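4.3 Setting the tabletop unit to your desk

Before you begin, the Vallow desk shelf must be empty. Please keep the bag with the small screws near you, they are easy to lose.

1. Put the two side rails on the desk with the open side to the wall. The distance between wall and rail is 50 mm.

2. Slide the lower board into the rails until it stops. If it stops too early, pull it out and turn it around.

3. Fasten the four short screws by hand only. Do not use the key yet.

4. Check the level from the front and from the side. Turn the rubber feet to correct it.

5. Now tighten the screws with the key, first left, then right.

Note: The key from the older Irkness set has the same size and can be used also.

CAUTION: The maximum load of the upper board is 40 kg. Do not sit or lean on it, also not for a short time.

4.4 Arranging things on the desk

Heavy objects go to the back, near the rails. Objects which you take often in the hand should stay in front, with free space on both sides.

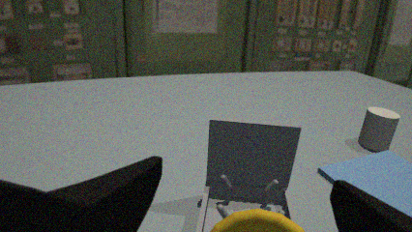 Leave a gap of about 200 mm between the shelf and a lamp or heater. Cables are led through the rear slot and fixed with the clip (part 561).

6. After one week of use, tighten all screws again.

For cleaning, use a soft cloth with a little water. Do not use alcohol.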